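The Ogilvie Road — Laritz Crime Series, Book 4
by Lilian Owino
Paperback or ebook

I've had so many emails asking when the next Laritz book was coming, and I'm thrilled to say it's here! You can order it from this page, and if you want your paperback signed just put a name in the notes box at checkout (please check your spelling, I copy what you type).

So what's it about? Inspector Tistano has been off work for seven months after the mess at the end of book three, and she's getting pretty good at doing nothing. Then a retired ferry pilot turns up dead in room 6 of the Barholm Hotel with somebody else's passport in his coat, and the first number in his phone is hers. She has never met him. She's almost sure of that.

I wrote most of this one between five and eight in the morning, which may be why everybody in it is so tired. It's a slower burn than the last book and a bit darker, with a lot more of Tistano's brother — you asked for him, you got him. There's some violence, mostly early on, and the dog is fine.

Do you need to read the others first? I'd say no, but chapter nine gives away the ending of book two, so start there if that would bother you.

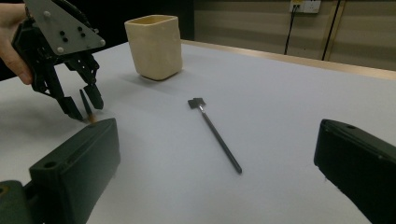
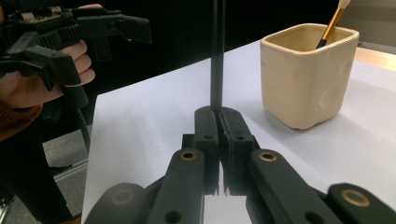
The paperback is the same size as the earlier three so they'll line up on your shelf, and I went up a point on the type after a few readers told me they were squinting. The ebook comes as an EPUB and opens on pretty much anything. If you'd like the whole series, the bundle is further down the page and works out cheaper than buying them one by one.

Signed copies go out twice a week. Audiobook people, I haven't forgotten you — we start recording in May and I'll post the narrator's name as soon as I'm allowed to.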